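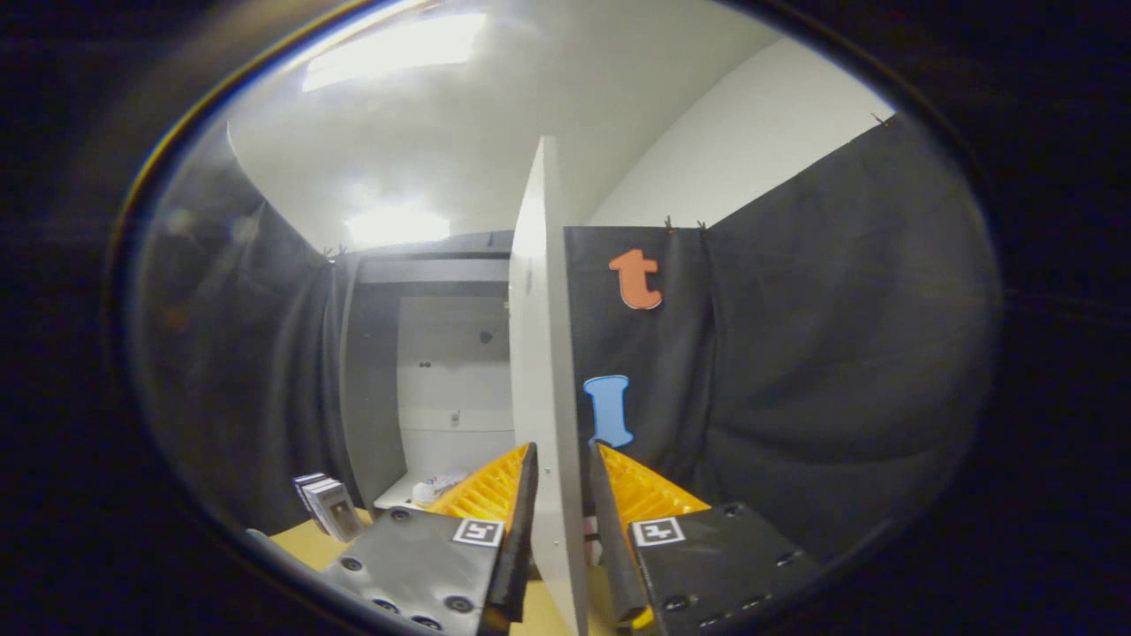 Trastum rents and services tall storage cabinets for shared changing areas, and most of the questions we get are about shoes, doors and curtains. The answers on this page cover the Stitow cabinet and the Gilani curtain, which are usually ordered together. A charcoal curtain held along its upper edge by a row of small dark clips can be taken down one clip at a time, and it goes back up the same way. If your room has an older fitting, check your rental sheet before ordering parts.

Last updated Apr 10, 2026

How wide is one compartment?

The inside width is 300 mm. A pair of adult shoes fits side by side up to most common sizes. Larger boots go in one behind the other, or one on its side.

How much weight can a cabinet hold?

The limit is 70 pounds for the whole cabinet, spread over the shelves. Please don't store weights, paint or full water jugs in it. Nothing should hang from the door, including bags.

How far does the door need to open?

Far enough to lie clear of the compartment, so leave the floor in front of it free. If the door stops early, the curtain has most likely been pushed in behind it. Pull the fabric to the side and try again before forcing anything.
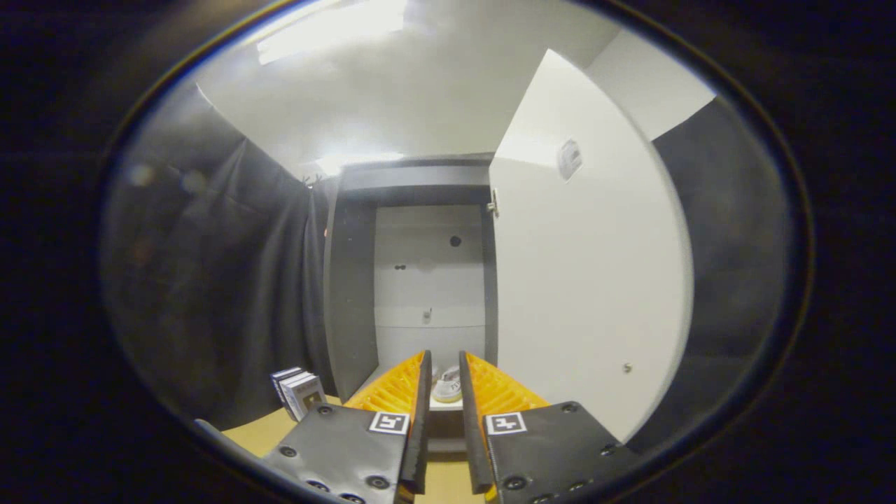

White door open, with the tall compartment behind it and a dark gray curtain on the left.

What are the small holes in the back panel for?

They take optional brackets and hooks. You can leave them open. If you add a hook, use the short screws from the Stitow parts bag - long ones come out the other side and can scratch whatever is behind the cabinet.

Can I put my own label on the door?

Yes, as long as it peels off cleanly. Paper tape is fine. We charge for doors that come back with glue on them.

Can I store wet shoes?

Let them dry outside the cabinet first. A closed compartment doesn't move much air. If the shelf does get wet, wipe it with a dry cloth and leave the door open overnight.

How should canvas shoes be stored?

Knock off any grit, take the laces out if they need washing, and put the shoes in with the throat open so the insole can air. White canvas picks up marks easily from dark soles, so keep white sneakers in a compartment of their own if you have one to spare. They don't have to stand upright. A shoe left on its side will keep its shape for a few days, but for a whole season stuff the toe with plain paper.
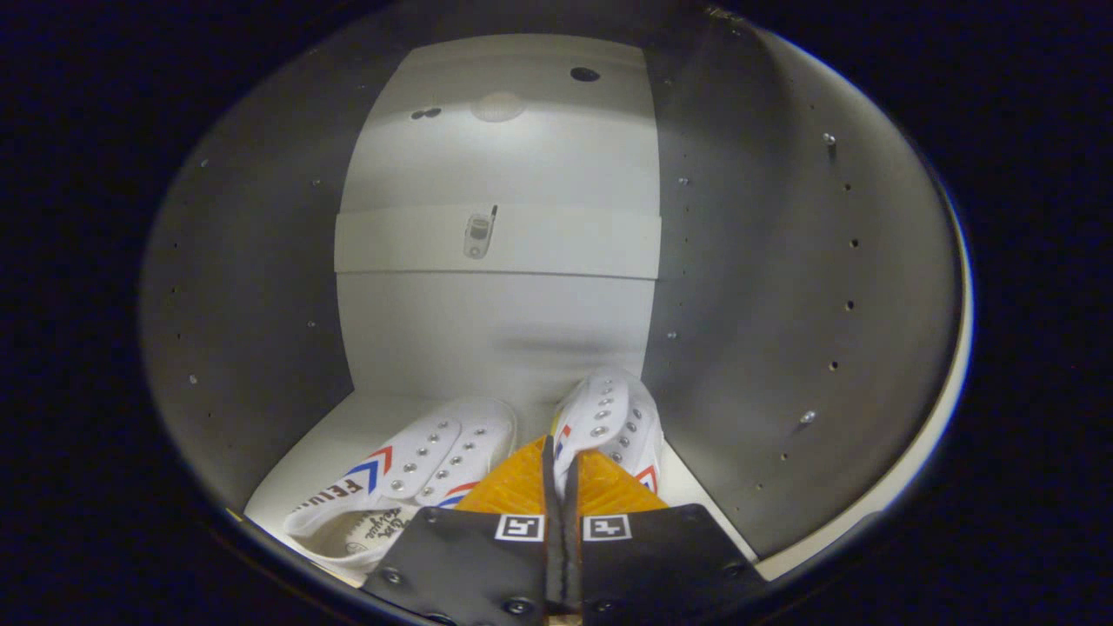 One customer wrote to us that newspaper had left gray smudges inside a pair of light shoes over the winter, and asked if tissue paper would do the same job. It will. Use white tissue or packing paper and change it once if the shoes were damp.

How do I clean the cabinet?

Use a soft cloth with warm water and a little dish soap. Don't use scouring pads or bleach on the panels. Empty the compartment first and let it dry before you put anything back.

Can the Gilani curtain be machine washed?

Yes, cold, on a gentle cycle. Remove all the clips first. Hang it up while it is still slightly damp and most of the creases will drop out. Do not tumble dry.

Do you keep spare parts?

Clips, hinges, latches and shelves are kept at our Mistlow warehouse. After the January stock count we had 1,827 clips on the shelf, so those go out right away. Doors are made to order and take 3 weeks.

Who moves the cabinet if we rearrange the room?

You can move an empty cabinet yourself with two people. Close the door and tape it shut before lifting. If the cabinet is fixed to a wall, contact us and we will book a visit.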